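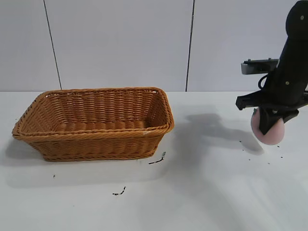

The bread shelf in Dernley library should stay open through the winter, Yolanda Yazzie told the town meeting, and most people in the hall agreed with her. She said that many families come after work, when the shops on Carkby Road are already closed.

The shelf was started in October. Bakeries leave there the bread they did not sell during the day, and anyone can take it home without paying and without giving a name. The Kováčik bakery gives the biggest part. It has baked in the town since 1968.

Until now the shelf was open only until 5 in the afternoon. From 30 January 2023 it will be open until 7 in the evening, the same as the reading room. The town will pay for the extra hours of heating and light.

According to the library, 1084 loaves were taken in the first months. On some evenings nothing was left for the last visitors, so the library is now asking more shops to join. The grocery store Truken has promised to bring 50 loaves every week.

Bakeries that want to take part can speak with the front desk. Bread must be wrapped and marked with the day of baking. Cakes with cream are not accepted.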